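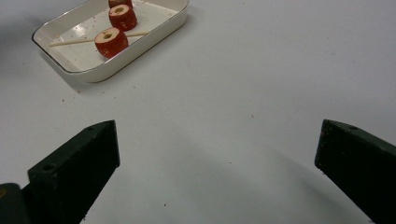 Apple slices on a wooden skewer.

Call for participants: tire wear and rotation study, private passenger cars

Zurnport Vehicle Testing is looking for owners of front-wheel-drive sedans and hatchbacks to take part in a study of tread wear under normal daily use. The study compares two rotation patterns (front to rear on the same side, and forward cross) and looks at how much of the difference between them can be put down to alignment, inflation pressure and driving route. Measurements are taken at our Irnham site. You keep and drive your own car throughout.

The study has room for 20 cars. Enrollment opens in March and closes when the places are filled.

Who can apply

You must be the registered owner of the car, or have written permission from the registered owner. You must hold a valid driver's license and have the car insured in your name or as a named driver. The car must meet all of the following:

Front-wheel drive, with the same tire size on both axles.
All-season tires, the same make and model on all four wheels.
Directional tires are excluded, as are run-flat tires and any tire with a plug or patch.
Standard suspension height. Lowering springs, lift kits and wheel spacers are excluded.
No open recall or pending repair on steering, brakes or suspension.
A full-size or temporary spare may be carried but will not be included in the rotation.

Hybrids are accepted. Battery electric cars are not part of this round. Cars used for delivery work, ride service or driving instruction cannot be enrolled, and neither can cars that tow a trailer on a regular basis. If you expect to sell or trade in the car before the study ends, please do not apply.

Small differences in tread depth between axles at the start are acceptable. The intake technician decides whether a set of tires is suitable, and the decision is made at the first visit, after the wheels are off.

What you will do

1. Intake visit. The car is put on a lift and the wheels are removed. Tread depth is recorded in each main groove at marked positions around the tire. Each tire is given a number on the inner sidewall in paint marker. Toe, camber and caster are measured on the alignment rack. If the readings are outside the manufacturer's range, we correct them where the adjustment exists, and the corrected values become the starting values.

2. Driving period. Drive as you usually do. Check cold inflation pressure once a month with the gauge we supply and enter the readings in the log sheet, along with the odometer reading. Set the pressure to the figure on the door placard. Do not use the maximum figure molded into the sidewall.

3. Interim visit. Tread depth is measured again and the wheels are moved to the positions given by your assigned pattern. Wheel nuts are tightened to the specified torque and should be rechecked by us after a short distance. This recheck takes a few minutes and can be done in the parking lot without an appointment.

4. Closing visit. Final tread depth and alignment are measured. The paint numbers are removed on request.

The rotation pattern is assigned by draw at intake. You cannot choose it or exchange it with another participant. Drivers who would object to one of the two patterns should not enroll.

Between visits, please do not have the tires rotated, rebalanced or replaced elsewhere. Many shops rotate tires as part of an oil change without being asked, so we issue a card for the steering wheel that tells the shop to leave the wheels in place. If a tire is damaged on the road, have it dealt with in whatever way is safe, then let us know. A repaired or replaced tire ends the measurement series for that car, but you will still be paid for the visits you have completed.

Data recorder

A small recorder is connected to the diagnostic port under the dash for the length of the driving period. It stores speed, steering angle where the car reports it, outside air temperature and ignition cycles. It does not store location or sound. Route information comes only from the log sheet, where you mark the share of city, highway and unpaved driving to the nearest quarter.

If you use the port for an insurance device, you cannot take part, as the two devices cannot share the connection. Unplug the recorder if a warning lamp comes on and call the desk.

Payment

Participants receive $241 on completion of the closing visit. Travel to and from the site is not paid separately. Alignment correction at intake, both wheel movements and the tire gauge are free of charge. Those who withdraw early receive a share of the payment in line with the number of visits attended.

We do not supply or pay for tires. Wear during the study is ordinary wear and remains the owner's cost. Damage caused by our staff while the car is on the premises is covered by our garage policy.

Privacy

Results are published by car number only. Names, plates and vehicle identification numbers are kept in a separate file that is open to the study lead and the records desk. Recorder files are deleted from the device at the closing visit, after transfer.

How to apply

Request the application form from the front desk or pick one up at 1577 Khumalo Road, Irnham. Return it with a copy of the registration and a clear photo of the sidewall of one tire, showing the size and the date code. Forms without the date code cannot be processed.

Applications are read in the order they arrive. If the car appears suitable, Sekar Osman at the records desk will contact you with a choice of visit times. The first slot of the day is 7:30 a.m. Please remove locking wheel nuts before the visit or bring the key for them, and clear the trunk if the jack tools are stored under the floor.

Contacts

Study lead: Anel Moodley
Alignment and measurement: Mandla Kruger
Recorder questions: Rizwan Kiani
Applications and payment: Sekar Osman

The study is carried out by Zurnport Vehicle Testing with measuring equipment on loan from Zemance. Zemance has no access to participant records. Owners of all-wheel-drive cars may leave their details at the records desk for a later round, for which no start month has been set.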